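Thread, since three of you asked what I do all day and my mother still tells people I "repair computers."

**1/** I gather examples for a learning system. Two robot arms, one table, and a person (me) steering them through the same small chore until the model has seen enough of it to have a go alone. The current chore is cards and a wallet. The target is 3,000 usable episodes. We are at 217.

**2/** "Usable" is carrying a lot of weight in that sentence. An episode counts if the task gets done, the sync holds, and I didn't stop halfway to scratch my nose. My nose has cost the project more than the hardware has.

**3/** You would think the model wants to see perfection. Edmund Śliwiński, who wrote our collection guide, wants wobbles. A clumsy grab followed by a decent recovery is gold to him. I have never been so valued for my weaknesses.

**4/** What he doesn't want is dithering. If I hover for four seconds deciding which card to go for, the model learns to hover for four seconds. We had an early policy on the Bodon set that would reach out, stop, and think about its life. That was me. I recognized myself immediately.

**5/** The other sin is habit. My first 100 episodes on this task all started with the card nearest my right hand. Vlasta Skála plotted the start points and they made one tidy little blob. She sent me the plot with no message attached.

**6/** So now there's a shuffle sheet. It tells me which arm leads and where the wallet goes. It does not tell me how to spread the cards – that's left to my artistic judgment, meaning I drop them and push them about a bit.

**7/** Labels, for those who like suffering: every episode gets a sentence saying what was done. "Pick up the red card" is fine until there are nine red cards. Bartoš (the labeling tool, not a person, though I do speak to it) flags any sentence that could mean two things. It flags most of mine.

**8/** Two from this task: 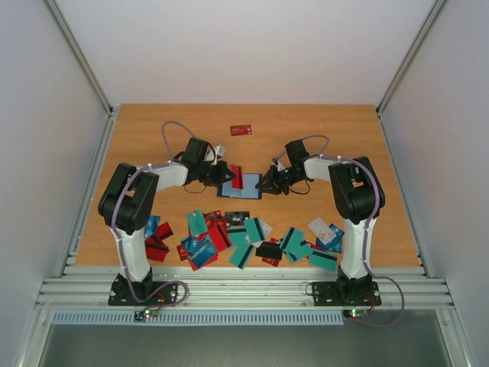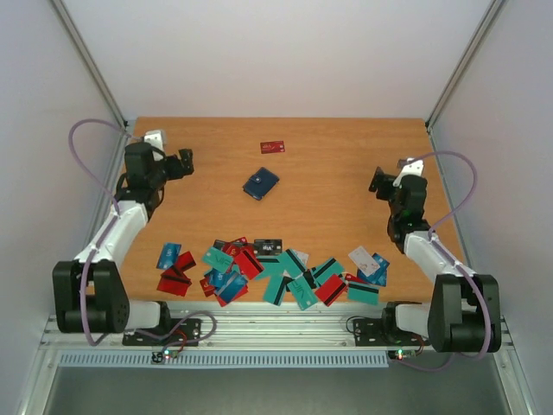 **9/** Grasping is still where most of my rejects come from. A card lying flat on a table gives a gripper almost nothing to hold, and a heap of them gives it too much, all at bad angles. Once you have one pinched and up on its edge, like the red one over the light blue pad in the first picture, life is pleasant for a moment. Then you have to do something with it, and the second arm has to be somewhere helpful, and both of those are also me.

**10/** The wallet has a snap. I have feelings about the snap. Vlasta says it's "good contact-rich data." She has not tried it at the end of an afternoon.

**11/** Someone asked why we don't do all this in simulation. We do some. The simulated cards are very well behaved and have never once stuck together. Vetari, our first model trained mostly on them, met a real stack and went for the whole thing with great confidence.

**12/** Next checkpoint trains at 200 more episodes, and then we find out which of my bad habits made it through. My money is on the little twist I do with the left wrist before letting go. It serves no purpose. I've tried to quit.

**13/** To the person asking if there are openings: yes, at the Feluvholm site, mornings. You need steady hands and a high tolerance for cards. Bring your own podcast.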